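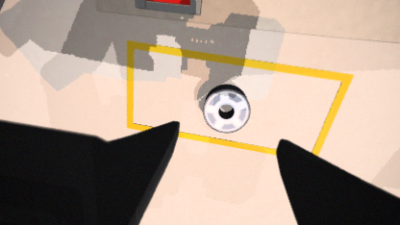 When I started at the Groveck plant, the first thing Birgit Harms taught me was how to sit. Feet flat, elbows in, tray of wheels on the left, and then you picked one up, set it on its mark, and did it again until lunch. I've been thinking about that chair a lot while putting this talk together. The job has a simulated version now, and you can see how little there is to it: one small round, wheel-like object standing inside a yellow outline, with a black gripper finger on either side. Birgit did that by hand for 39 years, and she could do it while telling you all about her sister's wedding.

(Pause here. Let them look at it a moment.)

## What changed at the bench

- We brought the cell in through Bruvex, in December, with 3 people from the bench on the project from day one. Say their names — Ikhsan Sutanto, Roswitha Teuber and Birgit.
- Ikhsan runs the simulation before anything new goes to the floor. He used to be on the late shift with me, and he still brings the good cookies.
- Roswitha decides what counts as "in place." We thought that would be a quick chat over coffee, and it took us weeks! Does the wheel have to be centered? Is close to one side all right? She had been making that call with her thumb for so long that she had never had to say it out loud.

## What people were worried about

Go slowly through this part. Hours came first, and then pay grades, and then something quieter, which Hamidreza Mirzaei brought up at the meeting in Lolumbridge. He said he'd miss the talking. At the old bench you sat across from someone all day, and at the cell you mostly stand next to a screen. I didn't have an answer for him, and I still only have half of one. We moved the two stations so they face each other, and we kept the long break at 10:15.

(If Arne Thiele is in the room, ask him about training. He'll tell it better than I can.)

## To ask the audience

Who at your place knows what "good enough" feels like, and has anyone sat down with them yet?

Leave time for Böttcher questions — they always come up.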